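# Gresstead singer moves on to live rounds of Flerex vocal contest

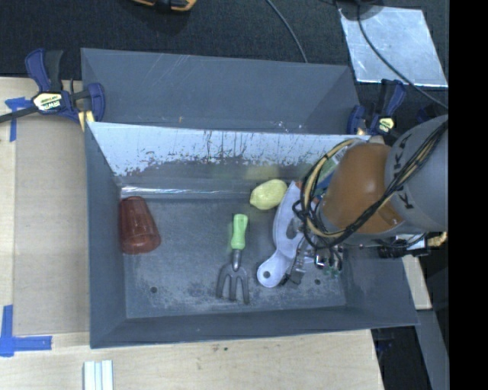

## Kobzar one of seven to advance

GRESSTEAD — Ustyna Kobzar, a singer from Gresstead, has qualified for the live rounds of the Flerex vocal contest after a blind audition broadcast on June 26, 2021.

Kobzar performed an unaccompanied version of a traditional ballad in the first half of the program. Under the contest rules, the judges hear each entrant over a closed audio line from a separate studio and do not see the stage until scores are locked. Her combined score was the second highest of the evening.

A total of 40 singers were heard in the audition phase. Seven go forward.

## Scoring

The panel consists of Hilde Brouwer, Prasanna Talukder and Ruben Dierckx. Each judge marks pitch, timing and tone separately, and the marks are added without weighting. Viewer votes do not count at the audition stage. They are introduced in the live rounds, where they make up half of the result.

Brouwer gave Kobzar her highest mark of the night for pitch. Dierckx scored her lower on timing and said the second verse had slowed noticeably.

"The tempo dropped and then came back," Dierckx said on air. "With a backing band that would be a problem. The voice itself was very steady."

Talukder asked for a short second piece, which the rules allow when a judge wants to hear a different register. Kobzar sang a single verse in a lower key. The second piece was not scored.

## Background

Kobzar, who has sung in Gresstead for five years, began with a choir directed by Riet Peeters and later performed as a soloist at the Vanhove hall in Jilley. She has not released a recording.

Peeters said the choir does most of its work without instruments, and that Kobzar chose the ballad from its regular program.

"She has known that song for a long time," Peeters said. "The arrangement she used on the broadcast is shorter than ours by two verses."

## Next rounds

The live rounds start in November at the Vanhove hall. Each finalist will perform one song with the house band and one of their own choosing, with a limit of roughly five minutes for the pair. Running order will be drawn before the first rehearsal.

Entrants may not repeat an audition song in the live rounds. Kobzar has not yet submitted her titles.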